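## 4.2 Recording cloth pick-ups with the Vasus hand-held gripper

Use this procedure to repeat the Kornia grasp study. The published result used 1227 pick-ups and compared two policies – one trained with failed grasps, one without.

1. Charge the gripper and clear the memory card.
2. Open and close the fingers 2 times to set the zero point.
3. Drop the cloth from waist height. Do not smooth it out.
4. Start recording, then move in at a steady pace.
5. Close the fingers on a fold, lift, and hold the cloth clear of the surface.

**Caution:** Keep your own fingers away from the gripper fingers while they close.

6. Open the fingers, stop recording, and mark the attempt as held or dropped.

**Note:** Keep dropped attempts. In the Pearce trials, Rosimeire Falcão removed 139 of them and the trained policy got worse at finding edges.
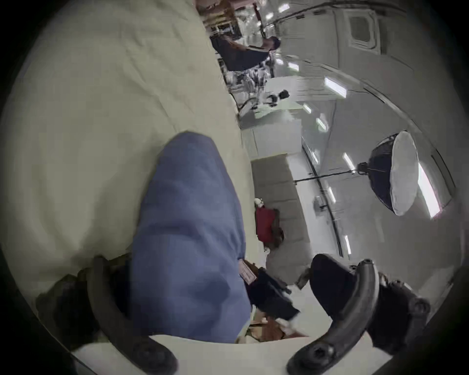 7. After 30 attempts, copy the files to the Pernonden folder and repeat step 2.

Lighting may differ between sessions. Write down which lamps were on – the training script reads this from the session notes.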